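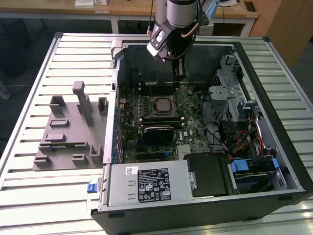
Page last modified: November 3, 2024

CM 321 Residential Remodeling Management
Unit 6 notes: Allowances and change orders
Instructor: Regula Haslinger

Read the Unit 5 notes on scope of work first. The terms "base bid," "exclusion" and "specification sheet" are used here as defined there.

6.1 Allowances

An allowance is a sum placed in the contract price for an item that has not been selected when the contract is signed. Common allowance items in kitchen and bath work are tile, faucets, light fixtures, cabinet hardware and countertops. When the item is bought, the contract price is adjusted up or down by the difference between the allowance and the real cost.

An allowance is different from an estimate. An estimate is the contractor's own figure and the contractor carries the risk if it is wrong. With an allowance the owner carries the risk on the stated item, but only within the limits the contract sets out. Most disputes come from contracts that do not state those limits.

Each allowance line should state:

The item, in words the owner would use
The sum, either as a total or per unit
Whether sales tax and delivery are included
Whether installation labor is included
Whether the contractor's markup is included
The date by which the owner must choose

The fourth item causes the most trouble. A tile allowance of "$18 per square foot" may cover material only, or material and setting. If the contract does not say, the owner will read it as both and the tile setter will read it as material only. Write "material only, labor in base bid" or "material and labor" on the line itself. A general note at the back of the contract is easily missed.

6.2 Setting the sum

The sum should be enough to buy an item of the quality the owner has described. A low allowance makes the bid look better against competitors and then produces a large overage later. In some states this has been treated as a deceptive practice. Aside from the legal side, it uses up the owner's contingency early in the job, when it may still be needed for hidden conditions.

Work from current supplier quotes. If the owner has shown you a picture or a showroom sample, price that item and set the allowance from it. Keep the quote in the job file with the date on it.

Where labor depends on the choice, say so. Large-format tile, natural stone and mosaic sheets all take different setting times. A vessel sink changes the faucet height and often the rough-in. If the base bid assumes a certain type of product, the assumption belongs in the specification sheet, and a selection outside of it is a change order even when its price is within the allowance.

6.3 Reconciling

Reconcile each allowance when the invoice arrives. Contractors who wait until the final bill tend to lose the argument, even when the figures are right. The owner has by then made other choices on the belief that the budget was intact.

Worked case, Sorken bathroom. The contract carried a $200 allowance for the vanity faucet, material only, tax and delivery included, markup on overages only at 20 percent. The owner chose a faucet that came to $260 with tax and delivery.

Allowance: $200
Invoice: $260
Overage: $60
Markup on overage at 20 percent: $12
Added to contract price: $72

Had the invoice come to $180, the credit would be $20. No markup is returned under this contract, as none was charged on the overage line to begin with. Some contracts give back markup on credits and some do not. Either is workable if it is written down.

Note that the labor to install the faucet does not appear. It was in the base bid and does not move unless the type of faucet changes. A wall-mounted faucet in the Sorken job would have required a new rough-in, and that is priced under 6.4.

6.4 Change orders

A change order is a written amendment to the contract, signed by both parties, that changes the scope, the price, the schedule, or any combination of these. A change order with no price effect is still a change order. Moving a towel bar to another wall at no cost should be written up if the blocking is already in.

Three sources:

Owner request. The owner wants something added, removed or changed.
Hidden condition. Work uncovers something that could not be seen at bid time - rotted subfloor under a toilet flange, a vent stack in the wall to be removed, old wiring that cannot be extended under code.
Code or inspector requirement. The inspector asks for work outside the drawings.

Hidden conditions are covered only if the contract has a clause for them. Without one, the contractor may be held to the original price. The clause should say what counts as hidden, how soon the contractor must give notice, and that work in the affected area stops until the change is signed. Safety work is the usual exception to the stop.

6.5 Contents of the form

Number, in sequence
Date and job address
Description of the change, with drawing reference if there is one
Reason, from the three sources above
Cost breakdown: material, labor, subcontractor, markup
Days added to or removed from the schedule
Previous contract price, this change, new contract price
Signatures

Carry the running contract price on every form. An owner who has signed nine small changes without seeing a total will be surprised by it at the end.

Schedule days are often left blank. A blank is usually read as zero. If a change to the cabinet order pushes the countertop template date, the days belong to that change and cannot be claimed later under another one.

6.6 Verbal approval

Work started on a verbal approval may or may not be collectible, depending on the state and on how the contract is worded. Do not rely on it. If the owner is away, send the description and price by e-mail and get a written reply before the crew proceeds, then follow with the signed form. Check that the contract allows e-mail for this purpose.

Field crews should know who can approve a change. On the Urkley kitchen the lead carpenter agreed to extend the soffit at the owner's request. The added drywall, paint and crown molding were never billed - there was no paper, and the office did not hear of it until the painter's invoice came in.

6.7 Pricing a deletion

When work is removed, the credit is the cost saved. It is often less than the owner expects. Items already ordered may carry a restocking fee. A subcontractor who has already made the first trip will not refund it. Overhead is normally kept, though the contract should say so.

Exercises

1. Rewrite the allowance lines in the Grabner contract (Handout C) so that each meets the list in 6.1. Mark any line where you had to guess at the intent.

2. The Bramley owner has picked a stone countertop within the allowance but wants an undermount sink in place of the drop-in shown on the specification sheet. Prepare the change order. State which costs fall under the allowance and which do not.

3. Draft a hidden conditions clause of no more than 200 words. Include the notice period.

Bring exercise 1 in printed form. Exercises 2 and 3 go in the course folder with your last name in the file title. Unit 7 covers progress payments and lien waivers.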